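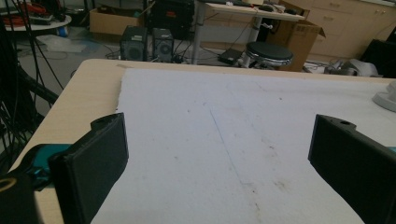 Can I use foam board that has already been drawn on?

Yours can be as scribbled as you like, provided the side you mean to show is clean. Pencil comes off the paper face with a soft rubber and some patience. Ink does not, and pressing harder only gets you down to the foam.

Jurna: cutting templates for foam board

Jurna is a set of 7 templates for desk trays, cable boxes and one lamp shade that we no longer recommend. It grew out of Bitar, an earlier set in which every box had a lid and none of the lids fitted.

What you get
templates/ – the sheets, drawn at full size
notes/ – cutting order, glue times, complaints
offcuts.csv – 200 rows of leftover pieces, with length, width and state of the edges

Columns in offcuts.csv
id – a number up to 1835. The gaps are pieces that went in the bin.
length_mm, width_mm – measured along the straightest edge available
edge – clean, rough or torn
marks – none, pencil, smudged or ink
fit_for – our guess, often optimistic

Before you cut
Print the test square and measure it. If it comes out wrong, turn off "fit to page" and print it again.
Lay the board flat on a table you don't love, or put a mat under it.
Trim a torn edge first and measure from the new one.
Make three light passes with the knife. One heroic pass gives you a slope.

Known problems
The Gronico tray is too narrow for a keyboard, despite its name in the old notes ("keyboard tray").
The Brorkar cable box holds fewer cables than anybody owns. Build two.
White board shows every fingerprint – wash your hands, then wash them again after the pencil stage.

Last changed: Jun 29, 2022. Tray slots widened to suit thicker board.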